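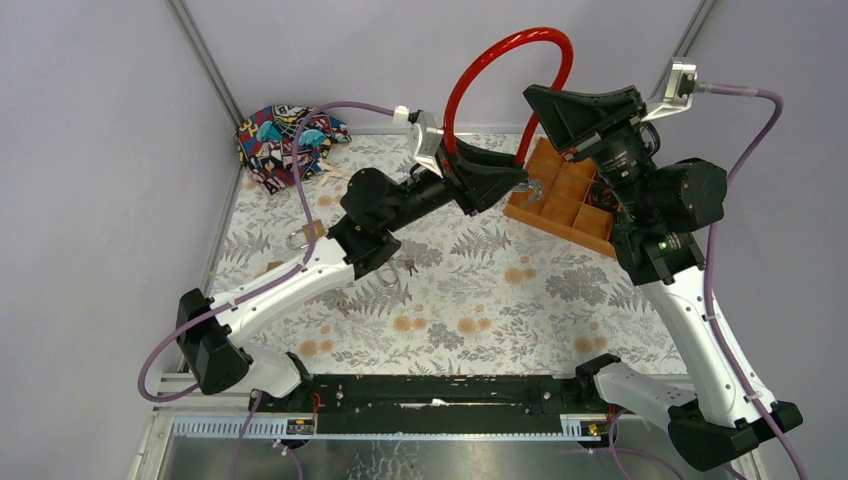

*Red flexible tubing, bent into a tall arch.*

# Gedar Leak Repair Program: progress report to the Premell Fund

Period covered: January through April

## Where we stand

The program fixes small household leaks in the Gedar district for people who rent or own older homes and can't easily pay a plumber. By the end of April we had completed repairs in 133 homes. Most of the work was on toilets, kitchen taps and the short supply lines under sinks. A smaller share was on outdoor spigots that split over the winter.

Intake was slow in January. The sign-up form asked for a recent water bill, and many renters never see one because the landlord gets it. We dropped that requirement in February and now accept a lease or any piece of mail with the address on it. Requests picked up the next month and have stayed steady.

## Repairs

Toilets still take the most visits. A worn flapper or fill valve is a short job, but in the older buildings on the east side the shutoff behind the toilet often won't close. When that happens we have to turn the water off for the whole building, and that means giving the neighbors notice and coming back on another day. We have started asking about the shutoff on the phone. It has saved some trips, though plenty of people don't know where theirs is.

We changed suppliers for supply lines in March. The earlier batch from Ralero was fine in use but came in two lengths only, and the shorter one would not reach in many of the kitchens. We now stock a mix of lengths and keep the leftover Ralero lines for bathroom sinks.

Five homes had problems beyond what the grant covers - mainly corroded pipe inside walls. We gave those residents a written note of what we found and referred them to the county repair loan office. Two have been approved for loans so far. We have not heard back from the others and will call them again in May.

## Evening classes

The basic repair class meets at the Du Street library at 6:30 p.m. It covers reading a water meter, checking a toilet with food coloring, and replacing a washer. Attendance has been uneven. The March sessions were full, and April fell off once the weather improved. People asked for a Spanish handout, and a draft is now with the library for review.

## Staffing and budget

Meifang Zheng took over scheduling in February. She moved the appointment list off paper and groups visits by street, so the crew spends less of the morning driving.

Spending is slightly under plan. Parts cost less than we budgeted, and van repairs cost more. The part-time helper position was open until March, and we would like to move the unspent wages into the parts line for the summer. A request form is attached to the financial report.

## Next period

- Finish the waiting list for the east side buildings
- Print the Spanish handout
- Call back homes repaired in January to ask if the leak has returned
- Collect water bills from residents who agreed to share them

The bill comparison will be in the next report. Billing in Gedar runs behind, and the bills we hold now don't cover enough time after the repairs to be useful.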